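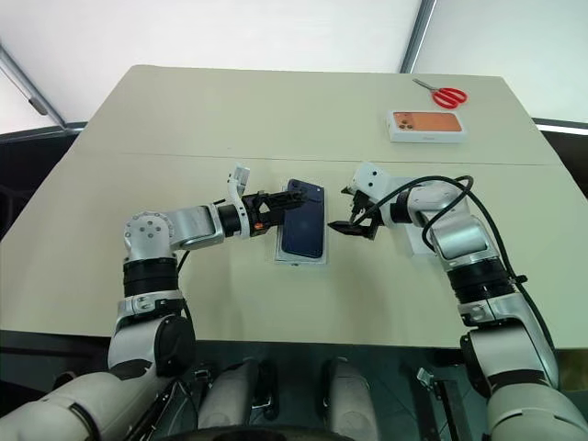
Left gripper on the phone, right one open. Head view, phone boxing job on the Jiltero bench kit.

Jiltero two-arm kit: worth it for returns repacking?

benchrat_ohio
Mon 5 April
We have the Jiltero two-arm kit on a paid trial and I said I'd post once I had something to report. The job is phones going back into their retail boxes. We do refurb returns, a lot of small batches, a lot of different boxes. What we got was two arms, two-finger grippers, the head camera, the controller and a license for the teaching software. The table is ours.

Setup took 2 days. The first was mounting and cabling, the second was calibration, which I did twice after bumping the table. The docs are decent up to calibration and thin after that. There is one page on grip force and it does not cover glass backs.

So far it handles the pick well and the place less well. I'll answer what I can.

tapeandlabel
What's the trial costing you? They wouldn't put a number in writing for us until we did a call.

benchrat_ohio
Same here, and I had to agree not to post it. Support is a separate line on the quote. Ask about that before you sign anything.

kv_maint
I looked at the head view you posted and my question is the grip. You're clamping one long side of the phone with the left hand. On anything with side buttons that's going to be a problem sooner or later. What pads are you running?

benchrat_ohio
The stock ones. I tried a set of Larnik silicone pads in February on a different gripper and they picked up dust so badly that we were wiping every phone afterward. Stock pads are harder but they stay clean. I lowered the force until the phone slipped and then went up two steps from there. No button trouble yet.

oldconveyor
I'll be the one to say it. A person puts a phone in a box in a few seconds. You have two arms, a controller and a software license doing it slower. For small batches with different boxes I don't see where the money comes back. A fixed pick and place with a suction cup would beat this on one box size, and if you have many box sizes you need hands.

tapeandlabel
A suction cup on a phone back with a raised camera bump isn't as easy as you make it sound. We tried it. You need flat area and the bump takes the best part of it.

oldconveyor
Then use a smaller cup lower down. People have been doing this for years.

tapeandlabel
We did use a smaller cup. The phone tilted on the way in and caught the edge of the tray. It went in the box about as often as it didn't.

benchrat_ohio
Both fair. I'm not claiming it beats a person on speed. It doesn't. I'm trying to find out if it can run the dull part of the shift without someone standing over it, and right now the answer is no.

The step that gives me trouble is the release. Going in on end, the gripper has hold of the upper part of the phone and the fingers need room to open once it's in the box. If the lid is standing close by, that side is tight. 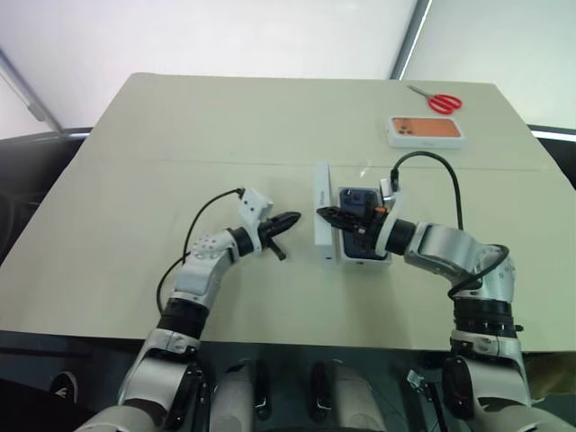
My fix for now is a slower approach and a second waypoint higher up, so the hand comes straight up after opening and doesn't drag on anything. It costs time on every cycle. Out of the last 13 runs I stopped 4, all of them at the release. The other nine finished without me touching anything.

kv_maint
Four out of 13 is high, but if they all fail in the same place that's good news. I'd look at thinner fingers before I changed any more waypoints. Wikex sells a blank you can machine down. Check the bolt pattern first, mine needed an adapter.

benchrat_ohio
Didn't know about the blanks, thanks. Does the adapter throw off the tool offset much?

kv_maint
It adds length, so yes, you redo the offset. After that it's fine. Zip tie your wrist cable while you're in there. A big loop over the arm will find something to catch on.

benchrat_ohio
Cable slack is on my list. I left it long on purpose until I knew the full range of motion — probably longer than it needs to be.

mpls_kitting
Has anyone compared this to the Mangubat service? They don't sell you the arms, they put a cell in and bill by the month. We had a quote. The monthly was higher than I wanted but they do the retraining when your box changes, and that was the part that interested me.

oldconveyor
Monthly billing is how you pay for a machine three times.

mpls_kitting
Depends how often your boxes change. Ours change constantly and I don't have a person for it.

benchrat_ohio
I can only speak to the kit. Teaching a new box takes me most of an afternoon, and that's with the phone staying the same. If you don't have anyone who likes doing that, the service might suit you better.

tapeandlabel
Are you keeping it?

benchrat_ohio
Undecided. The arms are solid and I have no complaints about the hardware apart from the finger width. The software loses my place when I edit a waypoint in the middle of a program, and support says that's a known issue with no date on a fix. I'm ordering the finger blanks and I'll rerun the same test with them before the trial is up. Will post the count in this thread.

kv_maint
Post the offset numbers too if you remember.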